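Covow Developer Forum > Perception > Pose estimation on printed covers

njugah
Following the update to release 4.3, our planner rejects grasps on flat books lying at an angle to the desk edge. The log returns code 618 on each attempt. Has the behaviour of the plane filter changed?

H. Lemaire (moderator)
The filter now discards any segment with a height below 4 mm. Please raise the threshold in your Pestent configuration file and report back.

cludberg_ops
With respect, I disagree. Raising that value would discard more thin objects. It should be lowered.

H. Lemaire (moderator)
Correct, and I withdraw the advice. Lower it to 3.

njugah
Lowered as advised. Code 618 no longer appears, but the yaw estimate still drifts on glossy covers. The colour segmentation divides a speckled blue cover into 44 regions and favours the large white title over the book's outline.

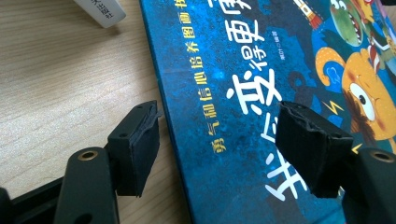 I would therefore prefer to fit the long edge first and use colour only as a check — the reverse of the current default.

cludberg_ops
We tried edge-first at Ong and found it unreliable on pale timber. I would keep the default.

H. Lemaire (moderator)
Both orderings are supported. Nabila, kindly attach your calibration file to the ticket.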